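Prellance Folding Set, student release
README, last edited Jun 27, 2019

Read this before you download anything. The club page calls this a dataset for household robots. I was on the team that put it together, and I would call it a class project with files attached.

What it is

Recordings of students handling clothes and bedding with hand-held grippers, made for the Coronetti student challenge. There are 47 recordings. The idea is that a person does the task with the gripper in hand, and a policy trained on the video later does it on an arm. We have the first half of that. The second half is a slide in our challenge talk.

Most of the work happens on a bed covered with a pale sheet. Some recordings have one person working and some have two, each with a gripper, and the file names don't tell you which.
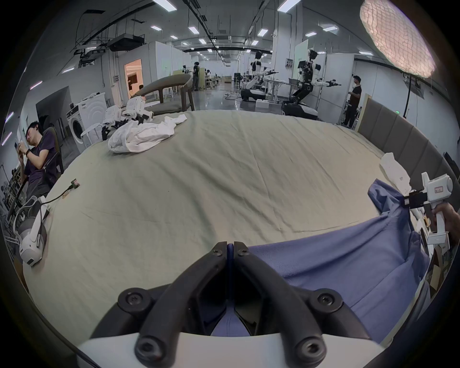
Two-person recordings are the ones I trust least. People talk to each other while they work, and a model can't hear any of it. If one person waits, the video has a pause in it with no visible cause. We argued over cutting the pauses and ended up leaving them in.

Folders

brada/ has garments. pattinasarany/ has bedding and mixed cloth. The split was made by hand and it leaks, so check before you report numbers on one folder alone.

Labels

Each recording has a start time, an end time and a one-word task name. "Fold" covers anything from a neat square to a wad. Two of us labeled everything and we never measured how often we agreed. I asked for that twice. 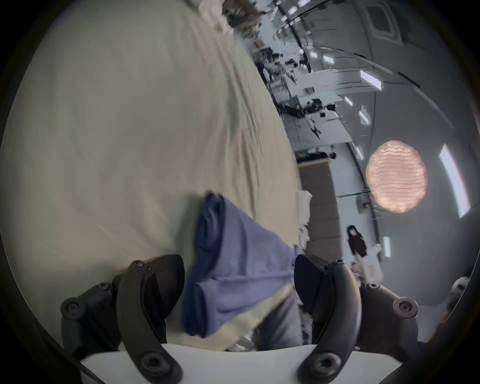 Blue cloth held in the gripper, sheet to the left.

Known problems

The wide lens bends straight edges, and the view tilts with the wrist. No correction is applied.
The background is a busy shared room with people in it. A model may learn the room.
There is no success label. Don't quote a success rate from this set.

Use

Class work and practice only. A second version is planned for September, with real labels. I'll believe it when I see the files.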